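Ekton 双臂分拣套件 安装与使用手册

第4章 三容器分拣任务的设置

本章适用于已完成第3章机械安装的用户。开始前请确认两条机械臂均已上电,急停按钮处于释放状态,Trollcombe 控制软件已连接到主机。

4.1 布置台面

1. 将白色台面布铺在桌上,用手抹平较大的褶皱。细小的皱纹不影响识别。
2. 用胶带固定台面布靠墙的两端。
3. 将三个不同颜色的容器沿台面后侧排成一排,开口朝上。
4. 在软件中打开“容器”页,从左到右依次登记颜色。
5. 清空台面中部,该区域供两臂交接物品使用。

注意:容器换位后必须重新登记,否则软件仍按旧的顺序投放。

4.2 示教抓取姿态

1. 选择“右臂”,切换到手动引导模式。
2. 将手爪移到目标物旁,张开手指,使目标物位于两指之间。
3. 点击“闭合”。夹持力初始值为15,饮料罐等薄壁物品不要超过20。
4. 缓慢抬起,停在容器前方,点击“记录姿态”。
5. 左臂保持张开,停在台面左侧的待命位置。 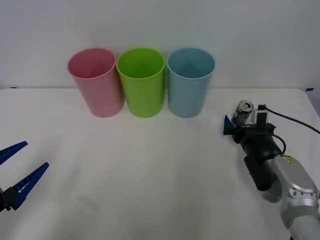

Sembiring 在产品页的留言里提到,他把夹持力设为15时空罐偶尔会打滑,调高2之后就稳定了,但满罐和空罐最好分开建两个物品条目。这一做法与本手册一致,物品条目的建立方法见5.1节。

小心:手动引导时不要把手放在两指之间。手指为塑料件,闭合时仍可能夹伤。

小心:检查腕部线缆。线缆应留有弧度,不得绷紧,也不得压在手爪下方。

4.3 校准腕部相机

腕部相机用于在抓取前确认目标物的位置。更换手指、重新安装相机或移动桌子之后,都需要重新校准。

1. 将手爪完全张开,移到台面前侧,使相机朝向容器。
2. 打开“相机”页,确认画面下方左右两角各能看到一根手指。如只看到一根,松开相机支架螺钉,调整后再拧紧。
3. 将目标物直立放在容器右侧,与容器之间留出空隙。
4. 点击“采集”。软件默认采集200帧,期间不要触碰桌子。
5. 在结果列表中核对容器颜色和目标物。有误时删除该条目,重新采集。
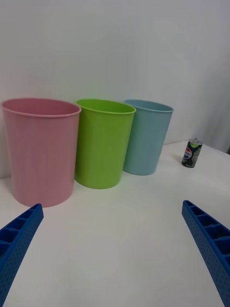
容器前后错开摆放会影响校准吗?
只要每个容器的开口没有被完全挡住就不影响。软件按开口轮廓计算投放点,前后位置由校准数据给出。

4.4 试运行

1. 将速度设为20%。
2. 点击“单步”,逐个动作确认路径,手放在急停按钮旁。
3. 单步无误后,改为“连续”,运行一轮。
4. 保存任务。文件名只支持字母和数字。

注意:金属罐的顶面会反光。如识别结果不稳定,请调整室内灯光的方向,或在“相机”页降低曝光。

注意:使用 Gruller 替换手指时,指长与原装件不同,须先在“工具”页选择对应型号,再重复4.3节的全部步骤。

4.5 常见提示信息

E02 未找到容器:登记的颜色与台面上的不符,重新执行4.1节第4步。
E07 夹持丢失:适当提高夹持力,并检查指面是否有油污。
E11 两臂距离过近:将左臂退回待命位置,再按“继续”。
E15 校准已过期:重新执行4.3节。

手册修订日期:2026年7月5日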